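Fake strawberries shedding their leaves
Lucrezia Martinelli, 2021-11-10

I bought a bag of artificial strawberries for a kitchen display and the green tops keep coming off! Can I glue them, or will it melt the red bit?

Hjørdis Engström
I do mine with a tiny dot of tacky glue under the leaves, then leave them overnight. Never hot glue, it ruined 2 of mine.

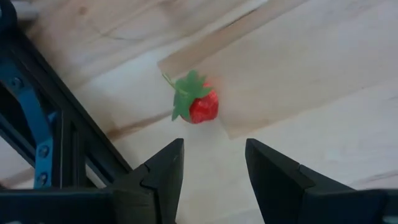
Oh, and hold it by the fruit while you press, as the stems are ever so easy to bend.

Corkow
just buy new ones, 5 quid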